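Vallmont lab starts comparison of four finger inserts for hand-held grippers

June 17, 2026

The robotics workshop at Vallmont has started a comparison of soft finger inserts for hand-held grippers, the tools that a person carries by hand to show a task before a robot arm repeats it. The first round began this month and will continue into July. The work is led by Haoran Ye, with Joana Meireles responsible for the measurements.

Four types of insert are in the test. Two come from the supplier Plimov and differ only in the stiffness of the rubber. The third is made by Smits, a small producer of molded parts, and the fourth was printed in the workshop itself by Marius Mocanu. All of them have the same outer size, so they can be changed on the same finger with the same screws. According to Mocanu, one change takes around 6 minutes, including the check of the opening width.

Each insert must complete 200 trials. The tasks are simple ones from the home: to pull open a drawer by a round knob, to open a cabinet door by a long handle, to take one book from a row of upright books, and to lift a folded cloth from a shelf. The people who carry out the trials get a printed order of tasks, and this order is different for each session.

"We had many discussions about the knob," said Ye. "With a handle, almost every finger can do something. A round knob is small and smooth, and there the shape of the insert becomes important. We expect the biggest differences in this task."

The tall wooden cabinet for the trials was chosen because it offers several kinds of contact in one piece of furniture. The setup also uses black fabric on both sides, and square markers on the gripper plates, from which the software calculates how far the fingers are open.
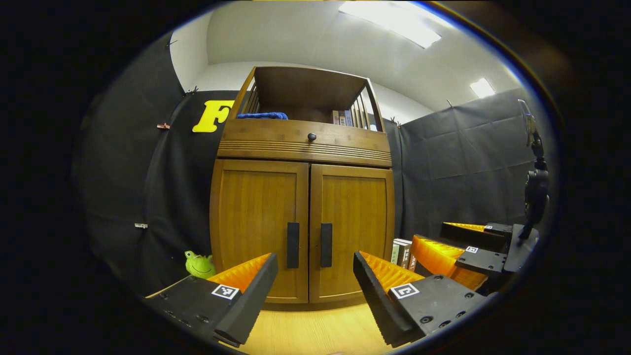
Why is the comparison done with hand-held grippers and not directly on a robot arm?

A person with a hand-held tool can finish many more trials in one day, and the same fingers can be mounted on the arm later, so the results of the first round decide which inserts go to the second.

For the second round, only two of the four types will be kept. They will be mounted on an arm with a controller from Zestton, which the workshop has used since last year. Abílio Carrilho is preparing this part. He told us that the controller limits the closing force in 16 steps, and that the team still has to decide which of these steps is fair for both a soft and a stiff insert.

The measurements are not complicated. Meireles and her colleagues write down whether the object was held until the end of the task, how many attempts were needed, and how much the insert had changed its shape after the session. The last value is taken with a caliper at three points. A first set of results exists for the softer Plimov type, but the team does not want to publish it before the others are finished.

Some problems have already appeared. In the first sessions the books were placed too close together, and the fingers could not enter between them. The spacing is now fixed at 18 millimeters for the book task, while other tasks leave the books as they stand. The printed insert also lost small pieces along one rib and was printed again with a thicker wall — those trials are being repeated from the beginning.

Rodrigo Pinheiro, who buys the spare parts for the workshop, follows the test with a practical interest. "I order fingers every few months, and until now we took what was in stock," he said. "If the cheaper one lasts as long, I would like to know it before the next order."

The results of the first round will be put on the workshop's page in July, together with the task lists and the drawings of the printed insert. Other groups that use fingers of the same size can ask Joana Meireles for a set of the printed parts, as long as there is material left.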